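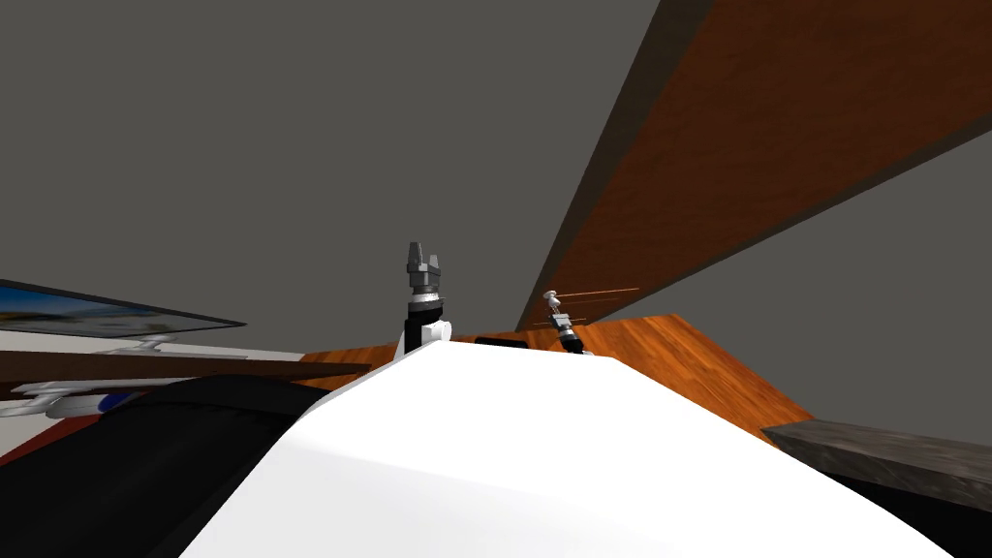
The two-armed robot in the simulated room, with both grippers raised.

Kilton simulation study: frequently asked questions
14th August - Prorndale Robotics Unit
2 min read

What does the study examine?
It examines whether a control policy trained wholly in simulation improves when views from the wrist are added to the view from the body. The method is known as Yaman.

How many trials were carried out?
Each policy was given 384 trials, divided evenly among 3 room layouts. Starting positions were the same for every policy.

What does the wrist view contribute?
It keeps the fingers in sight when the arm is turned away from the furniture.

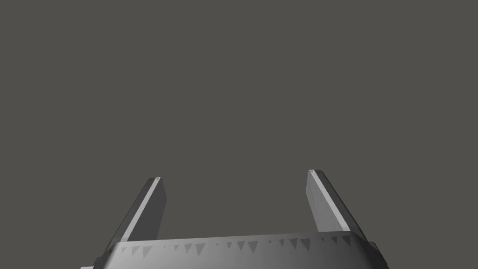 In such positions the policy has little to go on except the gripper itself, and training without these moments led to more failed grasps later on. They are therefore kept in the data.

What was the main result?
Yaman completed 141 more trials than Dravon, our earlier method - most of the gain came from a single layout.

Has it been tested on a physical robot?
Not yet. Tests are planned for April.

Shares: 4
Comments: 3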